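3.2 Shared writing surfaces and their supplies

Two kinds of writing surface were in use during the study period: a mobile whiteboard on a wheeled metal stand, and small rectangular boards that could be used at a table.
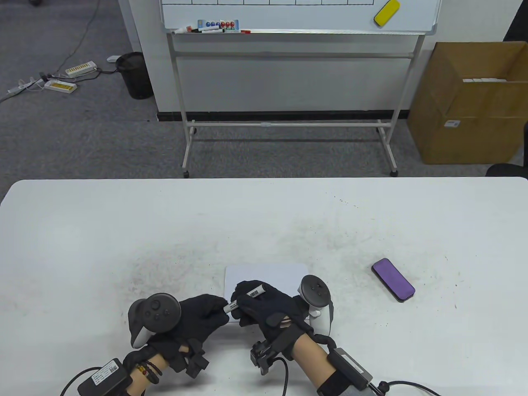
Figure 4. A marker and its cap held over a small tabletop board, with an eraser to the right and the mobile whiteboard behind.

The two surfaces differ in how their supplies are kept. On the mobile board, storage is part of the furniture. The tray under the writing surface carries markers and magnets, and an eraser can be fixed to the board itself, as the yellow one is in Figure 4. A person who walks up to the board finds most of what is needed within reach, although the order of the tray varies. Round magnets in blue and red share a holder, while one marker lies loose at the left end of the tray and a red one farther to the right.

The small board has no tray. Its marker and eraser must be set down on the table, where they compete for space with whatever else is there. The purple eraser in Figure 4 lies at an angle on the bare tabletop. We refer to such items as "unhoused" — they belong to a task but have no fixed place to return to. The distinction follows the coding scheme of Rivadeneira and Pietrzak, in which every movable item is recorded as housed, unhoused, or in transit.

Over the study period, observers logged 479 episodes of writing or erasing. Of these, 339 took place at a table with a small board, and the remaining 140 at the mobile board. The small boards therefore accounted for the larger share of the activity, even though the mobile board offered more writing area and better storage. Participants in the Skiltis group said in interviews that they preferred to stay seated for short notes and went to the larger board only when several people needed to read the same text.

Caps were treated as separate items in the coding. A marker cap is small, it is handled each time the marker is opened or closed, and it may be held in the other hand, pushed onto the back of the barrel, or put down. At the mobile board, a cap that was put down usually went into the tray. At the tables it was more often placed beside the board, and 50 of the 339 tabletop episodes ended with the cap and the marker in different places. Items left apart in this way were coded as unhoused until they were brought together again.

Labels were recorded where present. The marker in Figure 4 carries a small black-and-white barcode label on the barrel. Unlabeled supplies were matched by color and type only, and two items of the same color could not always be told apart in the log.

The condition of the tabletops was also noted at each visit. Faint gray smudges, such as those on the white table in Figure 4, were entered as surface marks without any attempt to establish their source. The relation between surface marks and the frequency of tabletop writing is taken up in Section 3.4, together with the results of the January cleaning trial.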